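Two-armed robot takes shape in Vakham workshop

April 14, 2023

VAKHAM - Members of the Bastlow shared workshop have spent the winter building a pair of robot arms that work from opposite sides of one table, and they plan to show them at the open house in May.

The project was started by Nam-gil Shin, who had built a single arm at home in his garage and found there was little it could do without something to hold the other end. He brought the parts to Bastlow, where Temitope Akinola and Arsalan Tanoli joined in. The second arm was put together on evenings and weekends over 3 months.

Both arms have grippers, and most of the work lately has gone into the fingers. The first set was smooth and small items slid out. The group moved to orange pads with diagonal ridges, printed on the shop's own machine. Akinola said they went through 36 printed parts before settling on the shape in use now.

"We kept changing the angle of the ridges," she said. "A few degrees made a difference on small stuff and almost none on cable."

Practice runs use whatever is within reach on the bench. The arms are given small, light items to pick up and hold, and a coiled cable stays on the table for later, when the group wants to try having one arm hold a bundle while the other pulls the tie off.
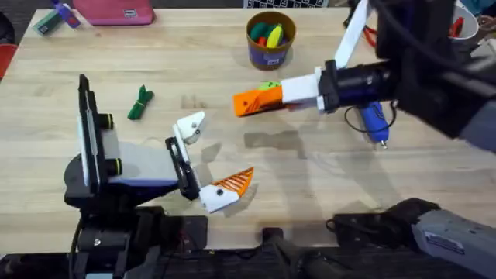 Handling cable should wait until the software is steadier, according to Rakiya Uzor. She said the two arms still have no good way of knowing where the other one is, and that she would like to see a hard stop between them before anyone invites the public in. Slowing the motors down, as the group did in the last round of tests, only makes a collision gentler, she said.

Shin agreed that the arms can reach into each other's space. For now one person runs the program and a second stands by the power switch. He said a software limit is being written and will be in place for the open house.

The parts for both arms have cost $3,324 so far, not counting tools the workshop already had. Shin paid for the first arm himself. The rest came from the project fund, which is open to any Bastlow member with a written plan. Motors were the largest expense, followed by power supplies, one of which failed and had to be replaced.

Tanoli is writing up the wiring and will leave a copy in the workshop binder. The print files for the fingers are already on the shared drive.

The open house is free. Visitors should use the side entrance, as the front lot is being repaved.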